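6/23/26

Fold less. Thats my whole position and I'll take the angry emails.

I grew up in a folding house. Everything got squared off, towels in thirds, undershirts in a stack you could put a level on. I kept it up for years in my own place. Then last August I moved apartments, lived out of 2 bins while the dresser was stuck on a truck, and noticed I looked exactly the same at work. Same shirts. Same wrinkles, give or take.

So I quit. Mostly. Button-downs still go on hangers, sheets get a lazy fold so the closet door shuts. Everything knit — tees, sweatshirts, pajama stuff — goes in the drawer however it lands.

People get weird about it. When I wrote a short post on this there were 1,353 comments, and more than half were about character. Character! Over a drawer. Maribel Arango wrote me a long one saying folding is the only quiet she gets all day, seven minutes with the door shut, and fine, that one got me. If you like it, do it. Its a hobby then. Call it that.

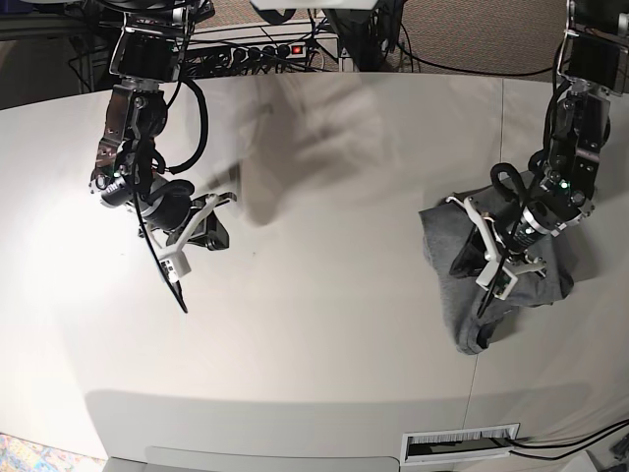

*Gray knit, bunched up on a white table. Leave it.*

What I can't stand is the idea that a soft gray shirt in a heap is a problem waiting on somebody. Knit is forgiving. Give it a shake, put it on, your body heat does teh rest by lunch. Linen, sure, linen holds a grudge. Who is wearing linen to the grocery store?

And the stuff they sell us for this. I own a Limik folding board (gift). I own drawer dividers from Balogun that cost more than the shirts in them. Used the board twice, it's under the couch now. The dividers hold batteries and takeout menus, and they are great at it.

The one good argument on the other side is finding things. Heap drawer, you dig. True. My fix was fewer shirts, and darks in one drawer, lights in the other. Digging takes a few seconds. Folding a full load took me most of a TV show, and I'd still pull from the top of the stack and wear the same four.

Dryer just buzzed. Going straight in the drawer.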